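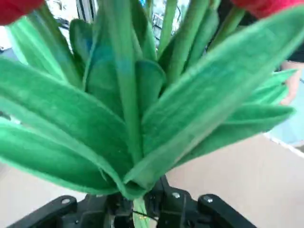

Figure 1. Foliage of a tulip bundle, with the stems gathered below the leaves.

Unit 4: Textile and Preserved Florals for Interior Display
Course handout, Clusach Program in Display and Visual Merchandising
Instructor: Jonalyn Policarpio

Purpose of this unit
Students will learn to prepare, shape and arrange long-stemmed bundles made of fabric or similar material. The tulip is used throughout the unit. It has few leaves in relation to its size, and errors in the placing of those leaves are easy to see from across a room.

4.1 Reading the foliage
Before any shaping is done, the bundle should be studied as a whole. In Figure 1 the leaves are long and lance-shaped and spread outward from the base in a broad spray. Their surface looks soft and felt-like, and the edges are slightly frayed. Note the range of color, from deep emerald in the creases to a bright, almost mint green along the margins. This contrast should be kept in view when a bundle is placed. Strong light from the front flattens it; light from one side brings it out.

Students should also note the differences in height and direction. A tall leaf in the middle gives the bundle its line, and a short, rounded leaf folds over just to the right of it. The very large leaf on the right reaches much farther than its neighbors. An arrangement in which every leaf has the same length and angle will look like a brush.

4.2 Shaping
Work from the base of the leaf toward the tip. Support the leaf from behind with the flat of the hand and draw the thumb along the midrib. Leaves with a wire core may be bent in stages. Leaves without one should be curved by rolling them loosely over a dowel for a few minutes.

Frayed edges are not to be trimmed straight. Remove single long threads with small scissors and leave the rest of the margin alone. Steam may be used on the Pala practice stems only. The Vundenier stems are glued at the leaf joint and will separate.

4.3 Binding
Gather the stems at one point below the lowest leaf. A thin wire is passed around the bundle and closed at the back. The binding should hold the stems together without marking them. Students who prefer floral tape may use it, provided the width does not show from the front of the display.

4.4 Care and storage
Dust with a soft brush, always in the direction of the tip. Bundles are stored upright in the tall bins in the Chien workroom, with no more than 40 stems to a bin. Do not lay one bundle on top of another. Creases set overnight in the large outer leaves seldom come out completely.

Assignment
Prepare one bundle and submit it with a written statement of up to 400 words on the placing of the leaves. The assignment carries 50 points. Statements are due at the end of June, together with the sketch sheet from Unit 3.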